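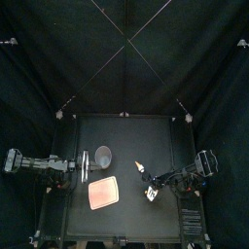

Bench Arm Tips for the Home Workshop: Living with the Hokska Kit

If you've been thinking about putting a pair of robot arms on the workbench, you've probably already looked at the Hokska kit, and you've probably looked at the price too and gone for a little walk. I did the same. I've had mine running in the back half of my shop since November, and a good many of you have written in asking what I'd do differently, so this page is my long answer. It's part review and part tips, and I'm afraid the two got mixed together as I went along.

First, what you get. The basic kit is two arms, the grippers, the mounting plates and a bag of clamps. The table is extra, and so is the fabric surround. Catstead sells both, and they'll also come out and do the whole setup for $200 if you live close enough. I paid for the setup. I'm handy enough, but I wanted to watch somebody else do it once, and the fellow they sent was patient with all my questions and let me tighten half the bolts myself. Money well spent, in my book.

Getting the table right

Put the table where it's going to live before you mount anything on it. Once the arms are on, it's a two-person job to shift it even a foot, and you'll have cables going every which way. Leave yourself 19 inches behind it if you can spare the room. I left less and I've been squeezing in sideways ever since, muttering.

Go for a dark, matte top. I started out with a lovely shiny offcut I'd been saving (my wife will tell you I save everything) and the glare off it drove me up the wall. Black matte does show dust, mind you, so keep a dry cloth hanging close by and give it a wipe whenever you sit down. No spray polish, please! You'll bring the shine right back.

If you go for the black fabric walls, steam them before hanging. A cheap clothes steamer does fine. You won't get every crease out and you don't need to, but the worst of the folds will drop, and after that the weight of the cloth does a bit more of the work on its own.

Check the clamps after the first week. Then check them again whenever you've been working fast. Mine had crept a little at one corner, and I spent a whole evening blaming the software for it.
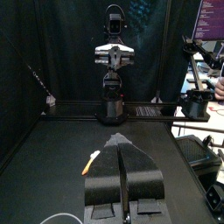 Cables are the other thing people ask about, and I have strong feelings here. Leave slack at every joint, more than you think looks tidy. I know it's tempting to pull it all snug with zip ties and stand back and admire it, but an arm that can't reach because its own cable is holding it back will wear that cable out in no time. Hook-and-loop straps are kinder and you can redo them with one hand. Calvo makes a soft kind that comes on a roll and cuts with kitchen scissors - I buy that and use it all over the house.

Keep a roll of tape by the bench too, for the small fixes. And keep a plain bin within arm's reach of your chair for whatever you're trying the grippers on, or you'll be forever getting up.

What to practice with

Raid the kitchen. Light things with simple shapes are best when you're starting out, and nothing you'd be sorry to lose. A plastic cup is perfect, and so is a little flat tray, and anything small with a taper to it will teach you a lot about where a gripper likes to take hold. Save the glassware for next year. Save your mother's glassware for never.

Put out two or three things and stop there. I began with a whole tabletop of bits and bobs, and I couldn't tell which one was giving me trouble. With plenty of bare table around each piece the arms have room to come in from their own sides without bumping elbows, and you can see what's going on.

Give yourself 15 minutes a session in the beginning. It's surprisingly tiring work, all that watching, and when you're tired you start nudging things with your hand when you ought to be pressing stop.

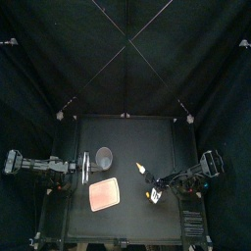 Benito Requena

Now, would I buy it again? I would, with a couple of grumbles. The Hokska manual is thin on the grippers and goes on forever about the mounting plates, which are the easy part. The printing on the parts is tiny, so have your reading glasses handy and write the numbers down somewhere big. I've got mine in marker on the inside of a cupboard door.

I also looked hard at the Onico kit before I settled. It's lighter and packs away on a shelf, and if you work at the kitchen table and have to clear up for supper, that's the one I'd send you toward. For a bench that stays put, I like the heavier arms.

Catstead's setup service books up early in the fall, so call them sooner than you think you need to. Ask whether the fabric comes with its own cords and brackets, too. Mine did, but they were packed in the bottom of the second box under the foam, and I very nearly put them out with the trash.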